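Members > Meetings > Minutes

Borkness Cut Flower Growers' Co-operative
Minutes of the general meeting, October 27, 2026
Held in the upstairs room at the Drikent Road packing shed
Chair: Iqra Mughal

The meeting opened at the usual time with a quorum. Apologies were received from the two farms on the north side of the river, who were lifting tubers ahead of the frost.

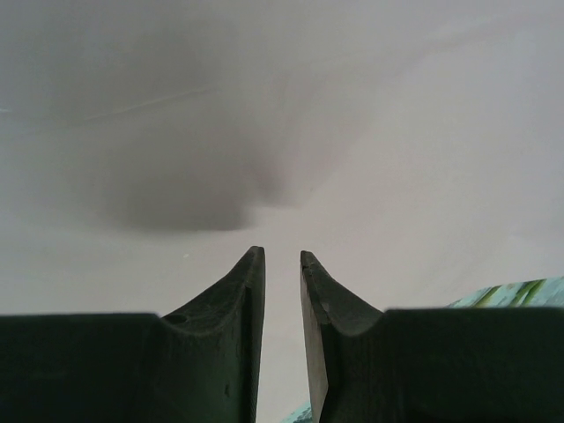
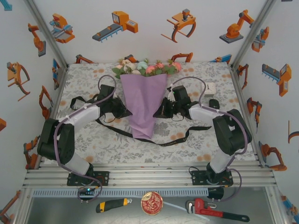
1. Minutes of the August meeting

The August minutes were read over. One correction was made. Under "Cooler", the minutes said the co-op had agreed to replace the door seal. What was agreed was that a price would be sought for replacing it. With that change the minutes were accepted.

2. Matters arising

Door seal. A price has come back from Werex, who installed the cooler. The seal itself is $67 and there is no call-out charge if it is fitted at the fall service. The meeting agreed to go ahead on that basis. The service is to be booked for the first week that the dahlias are out of the building.

Sign at the gate. The new sign is up. The old one has been cut down for use as a bench top in the bucket wash area. One member noted that delivery drivers coming from the highway still miss the turn, as the sign can only be read from the town side. The chair will ask the sign maker what it would cost to letter the back.

Bucket mix-up. At the August meeting several members were missing black buckets. Most have since turned up at the hall after the weddings they went out for. Members were reminded to put their farm's initials on the rim as well as the base, as the base cannot be read when the buckets are stacked.

3. Cooler

The cooler held at 4 degrees through the summer apart from one afternoon in the heat, when the door was found propped open with a crate. Nothing was lost. The meeting discussed whether to put a closer on the door. Those who load with a trolley were against it, as the door would swing back on them. It was left that the door is to be shut between trips, even short ones, and that a notice will go up at eye level on the inside as well as the outside.

Shelving was raised again. The top shelf on the left wall is too low for delphiniums and too high for anybody to lift a full bucket onto. It was proposed that it come out entirely and that the space be used for tall stems on the floor. This was carried, with one against. The member voting against asked that it be noted that the shelf is the only place to keep boxed bud vases clean, and that another place be found for them before it is removed. Agreed.

No fruit is to be kept in the cooler. This includes lunches. A bag of apples was found behind the lisianthus in September and the member concerned has been spoken to.

4. Season report

The chair gave the report for the season just finished.

Tulips and ranunculus were late by more than a week and came in together, so that there was too much at once and prices to the shops dropped. Peonies were good. Members who had netted against hail did not need it this year, but all of them intend to net again.

Sweet peas were poor on every farm except the one on the lake road, where they were sown in the tunnel in winter. That grower offered to write out what was done and when, and will leave a copy on the noticeboard.

Dahlias carried the second half of the season, as they usually do. The pale colours sold through. The reds and the oranges did not, apart from Thanksgiving week. The meeting talked for some time about whether this is a passing fashion or whether members should be cutting back on strong colours for good. Some felt that the shops order pale flowers out of habit and would take more colour if it were put in front of them. The grower supplying the Riquelme shop said she had tried this with mixed buckets and that the shop had pulled out the pale stems and left the rest. No decision was needed. Members were asked to let the chair know before seed orders go in if they mean to change their mix by much, so that everyone does not drop the same thing.

Foliage was short all year. Anyone with a hedge of ninebark or a decent stand of raspberry canes who would be willing to cut for others is asked to say so.

5. Wrapping and ribbon

The meeting went through the wrapping stock. Members agreed that the co-op will go on buying paper in bulk and that members will go on paying for what they take from the shelf, at cost, marked in the book. The book has not been filled in properly. Some entries say "paper" with no name and no quantity.

Colours for next year were discussed. Kraft and white will be kept. Lavender will be kept. The dark green will be run down and not reordered, as it marks when it gets damp and comes off on the customer's hands. A member asked about clear sleeves for the market. Feeling was mixed. They are quick and they show the stems, but they are not taken in the town recycling, and several regular customers have complained about plastic from other stalls. It was agreed not to stock them. Members may buy their own.

Ribbon. The supplier has changed the minimum order on printed ribbon. Plain ribbon is not affected. Those who want their farm name printed will need to put an order in together, all on the same ribbon colour. The chair will pass round a sheet. Names are to be in block letters and spelled as they should be printed. Last time one farm received its ribbon with a letter missing and the fault was in the handwriting on the form.

6. Saturday tables

It was agreed to keep the hand-tied bouquet as the main item on the market table and to leave jar posies to the children's stall. The price of the standard bouquet goes up to $25 from the first market in spring. There was some concern that this is more than people will pay without thinking about it. Others pointed out that the grocery store is not far below that now for imported flowers. Carried without a count.

Tablecloths are to be taken home and washed by whoever packs up. They are not to be rolled up damp and put in the van.

7. Winter workshops

The upstairs room is available through the winter. The following were offered and accepted:

- Dividing and storing dahlia tubers. Open to members and the public. Bring gloves and a sharp knife. Labels are supplied.
- Wreath making on a wire frame. Members to bring greenery. No holly from the churchyard, please, as we have been asked not to.
- Soil blocks and early sowing. Members only, as there is only room for a few at the bench.

The public workshops need someone at the door to take names. There was a discussion about whether to charge. It was agreed that the wreath workshop should cover the cost of the frames and wire, and that the tuber workshop should be free, with a jar out for donations toward the heating.

Heating. The upstairs heaters should be turned on well before people arrive. They trip the breaker if the kettle and the bucket washer are on as well. The washer is to be left off during workshops.

8. Tuber swap

Tubers for the swap are to be labelled with the variety name, or "unknown" and the colour. Any clump with galls or soft rot is not to be brought into the building, even for other people to look at. If members want a second opinion, leave it in the truck. Growers were asked to be strict with themselves on this. The trouble at the lake road farm a few years ago came in on a gift.

Each member may put in up to 3 clumps of any one variety. This is to stop the tables filling with the same common pinks.

9. Insurance

The renewal has come in. The insurer has asked for a list of who uses the building and for what, and whether any members of the public come upstairs. The chair has replied. Members who sell from their own gate were reminded that the co-op's policy does not cover them there and that they need to arrange their own.

10. Other business

Parking. Please leave the loading bay clear on truck mornings. If you must stop there, leave the keys on the hook.

Twine. Somebody has been cutting the baler twine with the good snips. The good snips are for stems. A utility knife has been tied to the post by the twine.

Library. The book on narcissus growing is still out. It belongs to a member who would like it back before planting.

Compost. The bins behind the shed are full and cannot be turned until the tractor is back. In the meantime please take stem waste home. Wire, tape, floral foam and elastic bands must be taken out first, whichever pile it is going on. A good deal of wire was found in the finished compost this year.

A member asked whether the co-op would do the flowers for the Borkness library opening. It was agreed in principle, provided the library gives a date with enough notice and is content with whatever is in bloom. The chair will reply to them.

11. Next meeting

To be held after the first workshop, in the same room. Items for the agenda should reach the chair a week ahead. The season planning sheets should be filled in and brought along.

The meeting closed and members stayed to move the tuber crates in from the porch.

Actions
Iqra Mughal: book Werex service and seal; ask about lettering the back of the sign; pass round ribbon sheet; reply to the library.
Lake road farm: notes on winter sweet peas for the noticeboard.
All members: initials on bucket rims; fill in the paper book.

Contact the co-op | Copyright Borkness Cut Flower Growers' Co-operative | Back to top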